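Das gute Tuch

Seit Juli gibt es bei uns ein Tuch für die Arbeitsplatte und eins für alles andere. Eingeführt hat das Ottmar, der zwei Nachmittage mit Putzen verbracht hat und seither Ansichten vertritt. Das graue ist das gute. Es darf nicht an den Herd, nicht auf den Boden und auf keinen Fall an meine Schuhe (einmal!).
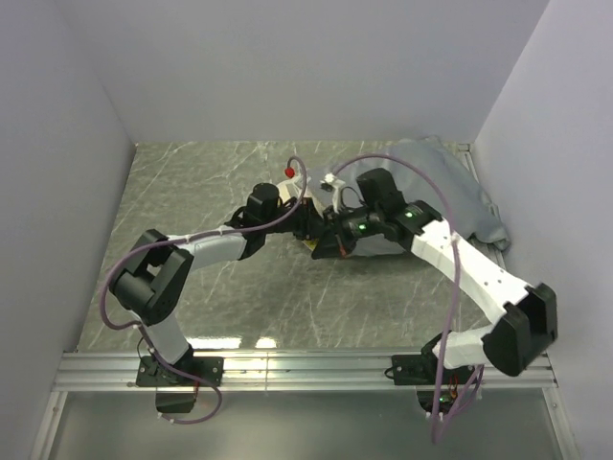 Das Problem mit grauer Marmoroptik bleibt, dass man Krümel darauf erst findet, wenn man den Unterarm hineinlegt. Man wischt also auf Verdacht. Hellgraues Tuch auf grauer Maserung hilft da auch nicht weiter, ich habe es neulich zwanzig Minuten gesucht und dann festgestellt, dass ich mich darauf abstützte.

Gefaltet wird es übrigens nie. Li-hua faltet in Dritteln, Ottmar in Vierteln, und solange das nicht geklärt ist, liegt es eben zerknüllt in der Ecke. Ich bin für Knüllen. Geht schneller.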